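Goliton linen room to take folded work only from August

The linen and soft furnishings room at Goliton will accept only folded and sorted items from August, according to a notice issued by Bevent, the firm that runs the service for the Urdale housing group. Loose bags, which at present make up most of what is handed in, will be returned to the sender.

The change affects cloths, covers, throws and padded pieces held in the room between lettings. A stock check this summer put the total at 714 items, of which 590 were fit to go back out. A further 80 were set aside for repair, mostly to seams and borders. The remainder will be cut down for cleaning cloths or scrapped.

Ifigeneia Mitsotakis-Vlachou, who manages the room, said most of the time spent on each item went on opening it out and folding it again. Thick fabrics were the slowest. "A flat sheet is quick. Anything with a padded edge has to be folded so that the edge lies on the outside, or the pile leans and the shelf has to be done again," she said.

Under the new rules, each piece is to be laid flat on the table, shaken out and folded lengthways before it is folded across. Borders are kept to the outer side. Mesh-textured fabrics are to be stacked separately from smooth ones, as the two slide against each other when piled high. Stacks will be limited by height, with a mark on each upright of the shelving to show the limit.

Items will also be sorted by colour group, in place of the present system of sorting by the flat they came from. Bevent said the older system had left matching pieces on different shelves and led to 2 orders for covers that were already in stock.

The shelving was supplied by Deligiannis, which will fit deeper boards along the longer wall before the rules take effect. The present boards are too narrow for folded throws, which overhang the front and catch on passing trolleys. The tables will stay where they are.
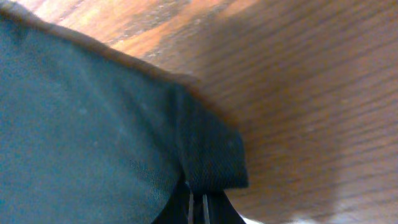 Dark teal-green fabric on a wooden surface, with a folded flap showing its woven texture.

Handing-in hours are unchanged, with the hatch open from 9 am to noon. Items that arrive folded but unsorted will be accepted during the first month and charged at the present rate. After that they will be treated in the same way as loose bags.

Bevent said a printed folding guide would be sent to each block before the change. Curtains with hooks or rings still attached are not covered by the new rules and should go to the repairs desk as before.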